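Progress Report: Hand-Held Gripper Collection and Phase Two Equipment Plan
Gratwood Textile Handling Project, report to the Adjei Fund
Last updated: Jun 25, 2020 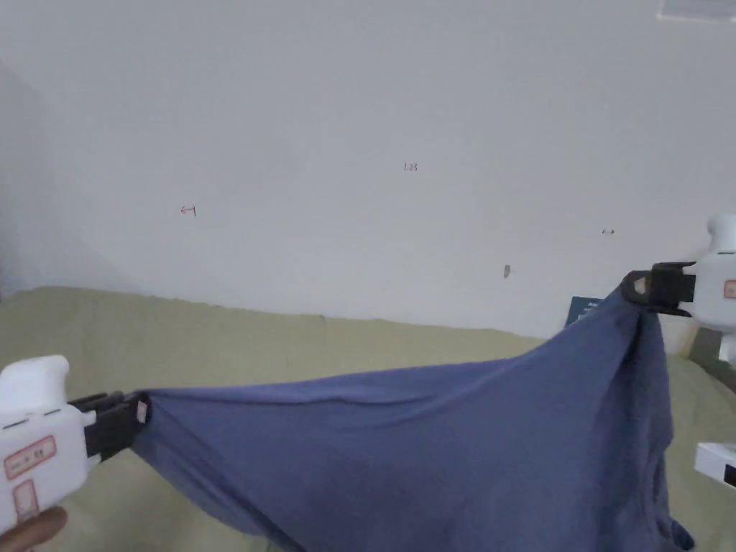 Figure 1. Blue cloth held at two points between the hand-held grippers.

1. Purpose of this report

This report covers work since the second payment of the grant and sets out what we propose to buy with the third. The Fund asked for more detail on equipment than we gave last time, so most of the pages deal with that. Results on the learning side are short and will be reported in full in September.

The project is developing a two-armed station that can pick up, spread and fold mixed garments for the Gratwood linen and clothing service. The training material comes from people doing the same handling with hand-held grippers. The arms themselves have not been bought. The decision on which arms to buy is the main item in phase two, and we would like the Fund's agreement before we place the order.

2. Work completed

Recording began later than planned. The first set of gripper bodies came back from the print shop with the jaw mounts out of tolerance and had to be redone at the shop's cost. Once the replacements were in, the work went at a steady pace.

We now have 826 usable recordings. A recording counts as usable when both grippers are tracked from start to finish and the garment ends up in the position called for on the task sheet. Another 91 were rejected. Most of the rejects were tracking losses during large turns of the wrist, and the rest were wrong or incomplete folds.

The tasks covered so far are:

- picking a garment up from a soft surface by one edge
- passing an edge from one gripper to the other
- holding a garment by two corners and spreading it
- laying it down and making the first fold

Spreading has been the slowest of these to collect. Knit fabric sags between the two holding points and bunches under the jaws, and the operator often has to let go and take a new hold. We have kept the recordings with repeated holds in the usable set. The station will meet the same problem and will need to know what to do about it.

Towels and pillowcases are not in the set yet. They were in the original plan for this period. We moved them to the next one so that the garment work could be finished with the same operators and the same jaws.

3. Spending to date

Spending on equipment is under budget for the period. The savings come from two places. We did not buy a second tracking computer, and the recording room was provided by Gratwood at no charge.

Spending on consumables is over budget. Jaw pads wear faster than we assumed in the proposal. We budgeted for one change of pads in the period and made 3. The price of a pad is small, but each change also means a calibration check, and that takes an operator off recording for most of a morning. The revised budget includes a proper line for pads and for the time to fit them.

Staff costs are on budget. The detailed ledger was sent separately with the claim form.

4. What we propose to buy in phase two

4.1 Arms

We looked at two suppliers. Ornosura offers a pair of light arms with a shared controller. Plestau offers a single arm that can be ordered twice, with a controller for each.

The Ornosura pair costs more to buy. It comes with the mounting frame, installation on site and two years of service. The Plestau arms are cheaper on paper, but the frame would have to be made separately and the service contract is charged per arm. With those added, the difference between the two is small and falls within the contingency we hold.

Reach matters more to us than payload. Garments are light, and either supplier's arm can lift anything in the Gratwood service. When a long garment is spread between two corners, the arms have to move well apart without hitting the table or each other. The Ornosura pair can do this from a fixed frame. The Plestau arms could do it only if the frame were wider than the bay Gratwood has set aside.

We recommend the Ornosura pair. The quotation is valid until the end of September.

4.2 Grippers

The arms will carry the same type of jaw that is used on the hand-held units. This was a condition in the original proposal and we do not want to relax it. If the jaws on the arms close differently from the jaws in the recordings, part of the recorded material loses its value.

We plan to order jaws for both arms and one full spare pair. We also want to replace the oldest hand-held units. The white bodies are holding up well. The jaw mechanisms have had much heavier use than the rest, and the closing force is no longer even from one unit to the next. We would keep the bodies and replace the mechanisms, which costs less than complete new units.

4.3 Pads and small parts

We ask for 200 jaw pads to cover the whole of phase two, ordered in one lot. The supplier gives a better price at that quantity and the pads can be stored without loss of quality. Screws, cable ties, label stock and printed markers are grouped under one small line.

4.4 Computing and storage

The second tracking computer, which we put off in this period, will be needed once arm trials and hand-held recording are running side by side. We have moved the unspent amount forward and are not asking for new money.

Storage is adequate through the fall. After that it will depend on how much arm data we decide to keep. We will come back to the Fund with a figure when we have run the arms for a few weeks.

4.5 Items considered and left out

We considered a powered table that could be raised and lowered under the arms. It would make laying down easier, but it would also take us away from the conditions at Gratwood, where the tables are fixed. We left it out.

We also considered leasing the arms. The lease offered was for a fixed term longer than the grant, and the lease company would not allow changes to the wrist mount. Purchase is the better choice on both points.

5. Timetable

The delivery time quoted for the arms is ten weeks from order. Frame installation has to come first, and the floor of the bay needs to be checked for level before the frame is bolted down. Gratwood has agreed to have that done by its own maintenance contractor.

If the order is approved by the end of July, the arms can be installed in the fall and the first trials with single garments can start before the year is out. If approval comes after September, the Ornosura quotation will have to be renewed and we cannot promise the same price or delivery time.

Hand-held recording will continue through the whole period. It does not depend on the arms.

6. Risks

Delivery. Both suppliers warned of longer lead times on controllers. We have asked Ornosura to confirm controller stock in writing before we pay the deposit.

Operator time. We have enough trained operators for recording, but not for recording and arm trials together. Training takes one week per person. The cost is in the revised budget under staff.

Fabric range. The set is heavy on knit garments. Woven shirts and trousers behave differently when held at the corners, and we need more of both before the trials. Gratwood will supply them from its withdrawn stock.

7. Decisions requested

We ask the Fund to:

- approve the purchase of the Ornosura pair with frame, installation and service
- approve the purchase of jaws, replacement mechanisms and pads as set out in 4.2 and 4.3
- agree that the unspent computing money be carried forward
- note the move of towels and pillowcases to the next period

The revised budget table and both quotations are attached to the claim form. The next report is due at the end of September.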